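Replaying Hovell, the handheld puzzler where you stack crates on a barge until it tips. I got to level 36 as a kid. I am now a grown adult with a mortgage and I am stuck on level 6.

The manual says you can rotate crates with the B button. The manual is a liar. B drops the crate. Up rotates it, sometimes, if the barge is in a good mood.
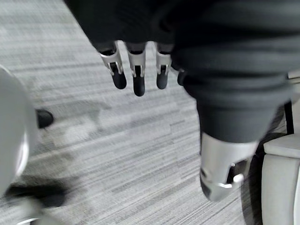 Oğuzhan Aksoy: Up only works while the crate is still above the crane line. Once it's past that you're stuck with it.

Well, that explains my childhood.

Scoring is odd too. You get 900 points for clearing a full row and 2 for landing a crate anywhere else. I have a lot of twos.

Music is one song. It speeds up when the barge leans, so I've only ever heard the fast version.

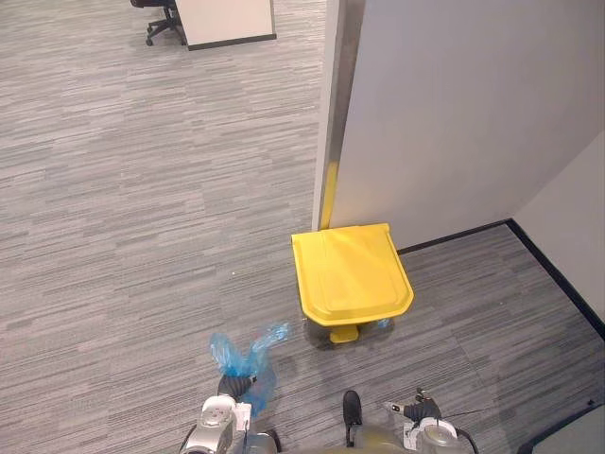 Baltasar Bermúdez
Update from the Driltberg harbor stage: the gulls can land on your crates. They weigh something. I lost a perfect row to a gull.

There's a versus mode over link cable. Sherif Radwan still has his copy and claims he never lost a round. He played against me, so sure.

Back to level 6. If I pass it tonight you'll all hear about it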